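Tips > Laundry > Folding and hanging

Setting up a table for the ironing pile

Print this page | E-mail this page

A big table makes the hanging and folding go faster than a bed does, and it is kinder to your back. The ideas below work in a utility room or a kitchen.

1. Give yourself a smooth top. Old table tops have rough patches that catch on knits. A plain pale board laid over the top gives clothes something to slide on. If one panel won't cover it, butt 2 together and keep the join tight. Light colours also show up lint and small bits, so you can wipe them off before the whites come out.

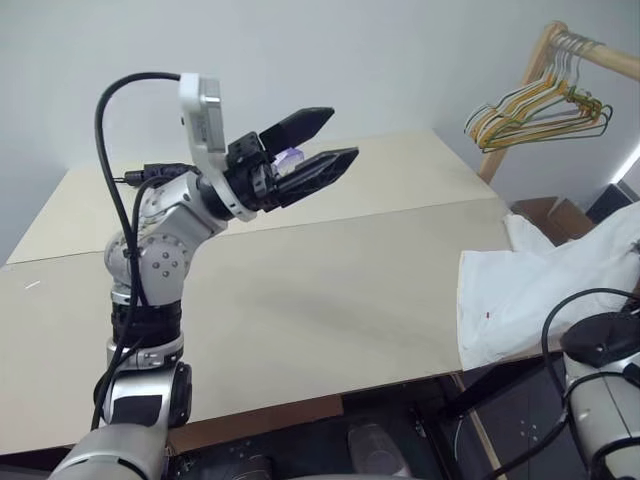 2. Clear it first. Put pegs, odd socks and anything from pockets in a bowl on a shelf. Wipe the board with a damp cloth and let it dry.

3. Sort by hanger. Shirts and blouses go in one pile, trousers in another. Thin wire hangers are fine for light cotton but leave points in the shoulders of jumpers, which are better folded. We bought a box of 100 wire ones in Fultport and still have most of them.

4. Straighten the hanger before you use it. Hold the bottom bar near each end and pull gently outwards. If it stays bowed, put it aside for the garden. Lay the garment flat underneath with the neck away from you, so the hook ends up where you want it.

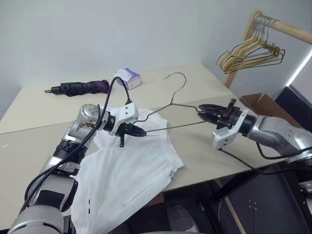
5. Feed the hanger in from the hem on anything with a tight neck. Pushing it through the collar stretches the ribbing. Do up the top button afterwards, and the third one down on slippery fabrics.

6. Hang with gaps. Leave 3 fingers between damp shirts on the rail. Ours is a Zirnow rail and it sags if you load the middle, so start at the ends.

Print this page | E-mail this page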